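Electricity use in a small workshop divides into two parts: the load while you are working and the load while you are not. The second part is easier to reduce. The notes below apply to a bench on an ordinary household circuit.

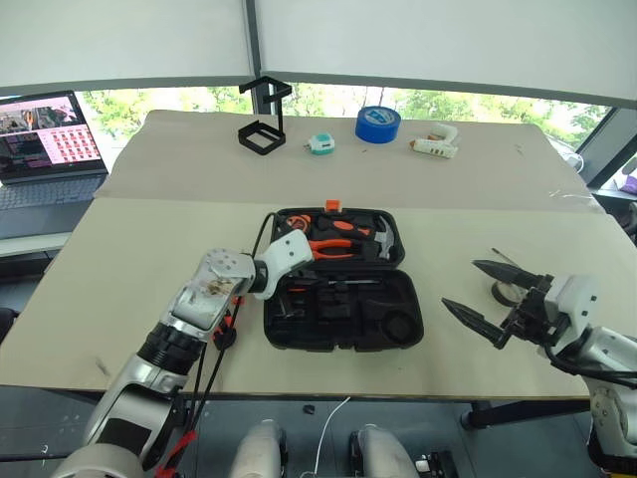

**Marta Quillen**

## Measure first

Plug each device into a watt meter and record three values: off, idle and working. For anything that cycles, such as a compressor or a small refrigerator, read the accumulated kilowatt-hours after a full day instead of the momentary watts. Meters of the cheap plug-in type read poorly below a watt or two. Treat a reading in that range as "small" and move on.

Do not put a meter between a large motor and the wall unless its rating covers the starting current.

## Group the loads

Sort everything into two outlet strips.

- **Switched:** battery chargers, task lights, radio, speakers, glue gun, soldering station, monitor.
- **Always on:** network equipment, smoke or leak alarms, anything with a clock you rely on.

Mount the switched strip where you can reach it from the door. A strip behind the bench will not get used. In the Devwood shop the switch is at shoulder height next to the light switch, and both go off with the same hand.

Heaters, compressors and shop vacuums stay off the strips and go directly into a wall receptacle.

## Chargers

Remove packs when they are full. Most current chargers drop to a low maintenance draw, but older 12-volt units with a transformer stay warm all night. If the housing is warm with no battery attached, put it on the switched strip or replace it.

Charge at room temperature. A pack that has been in a cold garage should be indoors for an hour or more before charging. 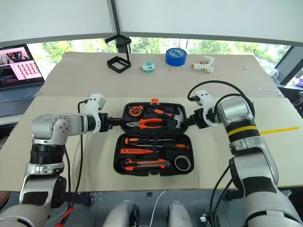
Label each charger with the pack it belongs to. The Gristel and Paisan packs used here have nearly the same footprint, and a pack left in a charger that refuses it will look like a dead battery the next morning.

## Heat

Heating outweighs all of the above. A 2,000-watt heater run for one hour uses 2 kWh, the same as a 5-watt idle load left on for 400 hours.

1. Seal the door threshold before buying a second heater.
2. Warm the person, not the room, if you are seated. A 500-watt radiant panel under the bench is adequate for most seated work in December. Keep it clear of sawdust, paper and solvent.
3. Use a mechanical timer with an off position. Check that its contact rating exceeds the heater's current.
4. Lower window blinds at dusk and raise them on sunny mornings if the glass faces south.

Never run a fuel-burning heater in a closed shop.

## Light

Light the task, then the room. One adjustable LED lamp at the bench allows half of the ceiling fixtures to stay off. Choose a neutral color temperature if you match paint or stain. Wipe the diffusers when you empty the dust collector; a film of fine dust costs a noticeable amount of output.

## Compressed air

Leaks are the usual loss. Fill the tank, switch off the motor, close the outlet valve and note the pressure. Wait an hour. Then open the valve to the hoses and repeat. If only the second test drops, the fault is downstream, most often at a quick coupler. Brush soapy water on the joints to find it.

Drain the tank after use. The Skakberg drain valve sticks if left closed through a humid month, and a drop of light oil on the stem frees it.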